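Attic room – long desk under the slope or against the flat wall?

2 min read

zoia_z
ok so finally clearing out the attic room to work from home. ceiling slopes down on one side, one small skylight, that's it for daylight. flat wall is 195 cm long, which sounds like a lot until you put a desk and a chair there and want to open a drawer.

Option 1 – straight desk on the flat wall, leave the slope for boxes.
Option 2 – L shape, long part under the slope.

Husband says 2. I say I'll crack my head every morning. Help

ustyna.savchuk
2. You sit at a desk, you don't stand at it. Slope over a desk is fine, slope over the chair is not. Big difference.

Pruitt_Imani
Disagree with Ustyna, sorry. Had an L under a slope for two years. The corner turned into a place where mail goes to die. Never once worked in it. Straight desk, good lamp, done.

ustyna.savchuk
well that's a mail problem lol

yaryna_r
L shape for me too, but keep the drawers at the open end and NOT in the corner or you'll never get to them. Black desk, gray wall, sloped ceiling in the second one, same idea as yours: 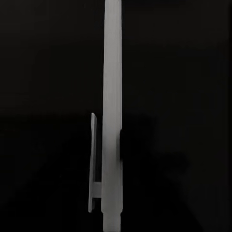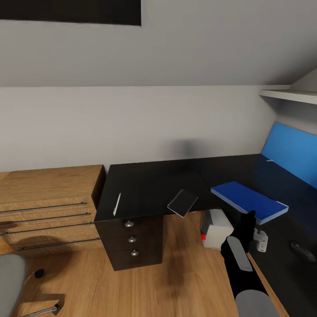

Also think about where the skylight lands on the screen. Mine was awful from noon on, had to turn the whole thing. Blackout blind fixed the rest. Get one with side rails, the cheap one I had first leaked light all round the edges and fell off in April.

zoia_z
Thanks Yaryna, drawers at the open end makes sense. What depth did you go for? Marchuk sells tops cut to size and I can't decide, the guy in the shop just kept saying "deeper is better"

yaryna_r
60 and I wish I'd gone 70. Keyboard plus a notebook and you're out of room.

adjoa_ankrah
Going against the crowd – get a cheap straight desk first. Live with it a couple of months. I ordered a fitted L from Drudon, non returnable, and then my job went back to the office. It's now a very expensive place to wrap presents.

Also black shows EVERY bit of dust, esp under a skylight. You'll be wiping it daily.

Pruitt_Imani
^ this. All of it

ustyna.savchuk
dust is there on white too, you just don't see it. I know which I prefer

adjoa_ankrah
I prefer not seeing it, thanks

zoia_z
ok measured again. Slope comes down to 100 cm at the low side, so the desk fits under but no way a monitor goes at the back there. Leaning L with the screen on the flat wall and printer on the low bit. Will tape it out on teh floor tonight before I order anyhting

yaryna_r
Tape is smart. Put the chair in too, and pull it all the way out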